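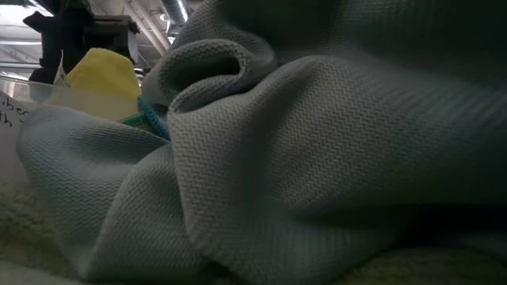
Selberg said the payback was 24 months, and that anyone who told us different was selling something. Selberg was selling something too, but I wrote the number down.

3 min read

Last updated in January

I had the budget sheet open on the folding table, between the coffee and a stack of blankets waiting to be sorted. Line 902 was new. It said "automation, textiles" and had an empty box next to it. Loden wanted the box filled by four o'clock.

"What does it do with a blanket?" I asked.

It picks it up, Selberg said. It finds an edge.

"And if it doesn't find one?"

Then it tries again. There was a setting for how many times.

I asked what a try cost. Selberg started in on the service plan, gold and silver, and how the Loltus came with the first year of grippers included. The second year was on page 20. I turned to page 20. The second year was a footnote saying prices would be confirmed.

We had been through this with the conveyor. The conveyor was going to save us two shifts, and what it did was move the pile from one end of the room to the other, where the same people stood and sorted it. It still runs. I pay for the belts.

Dissanayake came over from the sorting side and read the quote standing up, all of it, holding a sweater in one hand. "It says flat goods," she said.

Flat goods to begin with, Selberg said.

She put the sweater on the table, on top of the quote. It wasn't flat. Selberg looked at it and said that knits were on the roadmap.

"Can we rent it?" I asked. "Some 30 days, our stuff, our bins. No demo towels."

That would have to go through the office - there was a form for it, or there used to be.

At ten to four I typed a zero in the box and put a note beside it: trial only, ask about page 20. Loden called at five past and wanted to know if the zero was a mistake.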